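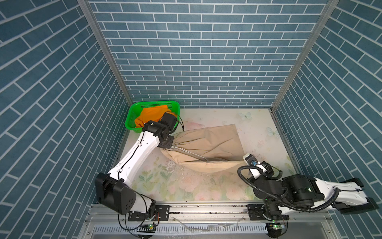
February, 7.40 am

Second round of shrinkage tests on the calico for the Verico order. Same bolt as last time (Ukia, unbleached, no finish listed on the ticket). Cut fresh squares from the middle of the roll and kept well clear of the selvedge, where the weave is tighter and gave odd readings in the first round.

Squares marked at 600 mm both ways with laundry pen, one mark inside each corner. Washed at 65 degrees, normal cycle, spin on low. Dried flat on the mesh racks. No tumble dryer this time.

Warp shrinkage is still well ahead of weft. The warp marks came in at 570 mm, so 5 per cent. Weft was too small to trust with the steel rule and I have written it down as under 1. Brornholm cloth went through in the same load and behaved much the same in the warp, but it came out with a harder crease and a greyer colour. Do not mix the two in one batch. The difference shows once the panels are sewn.

Question was whether to pre-wash the cloth or cut oversize. Pre-washing costs a day on the racks and the cloth then has to be pressed before it will lie flat under the template. Cutting oversize is quicker, but the customer gets a bag that changes shape in the first wash and the channel puckers. Going with pre-wash for Verico. The Abreu bags are for dry storage only and can stay as they are, cut from unwashed cloth.

10.15 am

Channel seams. Made up test channels in washed and unwashed cloth, with the same cotton cord in each. In the unwashed channels the cord ran freely before the wash and dragged badly after it. The cord had shrunk too, which I had not allowed for. Channel width was 20 mm finished. Opened it to 25 mm on the next set and the drag went away, although the neck gathers less neatly.

Thread: the polyester core held. The all-cotton thread pulled the hem in and left a ripple on both sides of the seam. Unpicked one and the hem relaxed straight away, so the thread is the cause and the folding is fine.

Needle went from size 90 to 100 at the side seams, where the channel hem doubles up. Skipped stitches stopped. Machine tension left alone.

1.30 pm

Pressing. Steam on the washed cloth brings back some of the length, mostly in the warp. Measured one square before and after pressing and gained 3 mm. It will go again in the next wash, so template work should be done on cloth that has been pressed dry. Put a note on the cutting table.

Also tried a 70 degree wash on one leftover square. No more shrinkage than at 65 that I could measure. One square is not enough to go on – repeat with a proper set before quoting it to anyone.

Still to do:
Second wash on the same squares, to see if the warp keeps moving
Cord: soak a full length, dry it under no load, remeasure
Ask Ukia whether the next bolt is from the same mill run
Relabel the rack shelves, washed and unwashed are getting mixed
Order more size 100 needles, last packet open

Racks are full until tomorrow. Offcuts in the bottom drawer, marked with the wash temperature.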